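September, gripper notes, handheld units

Start 9:12. Comparing the two finger sets on the handheld tool, Sommont pads vs the Arska ones Mitsuko brought back. Same body, same camera, same table. Only the pads change. Want an answer before we order 12 sets.

Setup stuff so I don't forget:
- camera focus locked, exposure locked. Forgot the exposure lock for the first few runs, tossed them
- finger plates torqued by hand, short driver. Left one had worked loose again overnight. Thread lock next time
- trigger spring is the old one. Softer spring still in the Orakzai parcel, wherever that is

Arska first. Flat smooth rubber. Good on boxes, good on the tape roll, bad on anything round. Skates up the side of the mouse as soon as I close past half. Squeezing harder makes it worse, fingers ride up and the thing squirts out backward. Did this enough times to stop being annoyed and write it down.

Swapped to Sommont around coffee. Ribbed, pink-ish, ridges close together. Screw holes on the mounting blocks line up fine, no shims. Had to back the plates off a bit and re-zero the width, new zero reads 1914 on the encoder (old was lower, didnt note it, sorry).

Mouse again. Approach from behind, fingers down either side, both angled in a little.

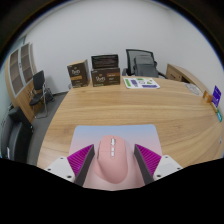
Sommont pads, pink mouse on the pad, one finger each side.

Ribs seem to hold on the curve better. Lift is cleaner, less twist on the way up. Still get some yaw if I come in off center, the hump end swings toward me. Ustyna thinks the inward angle of the fingers does more of the work than the ribs. Could be. Only way to know is Arska rubber on the same angled plates, and we don't have the adhesive for that till Lilla's order comes.

Complaints about the Sommont set:
1. ridges show up bright in the wrist view, magenta is loud. Tracker likes it, the policy people may not. Ask.
2. they pick up lint. Wiped them with alcohol after every tray, fine so far
3. thin stuff is poor. Printed sheet: no. Card: only if it hangs off the table edge

Lens: fisheye on this one is wide enough that I get both fingers plus the back wall, horizon bends a lot near the rim. Calibration from last month still holds, reprojection error didnt move. Bottom of the view has the usual big dark area, so keep targets up past the fingertips or they vanish during the place. Mitsuko wants to try mounting the camera higher. I'd leave it till the pads are settled, one thing at a time.

Runs: goal is 200 per pad set, mixed objects. At almost 70 on Sommont when I stopped. Arska set is done. Hand cramps after a tray or so, the trigger reach is too long for me and way too long for Ustyna. Printing a shorter lever, PETG, same pivot.

Battery died mid run at 3:40, lost that one. Spare was not charged. Put BOTH on the charger.

Leaning Sommont for round and soft things, Arska for flats. Don't order yet. Ustyna has the tool tomorrow, please write down the zero before you touch the plates, and finish the Sommont runs with the old spring so the numbers match.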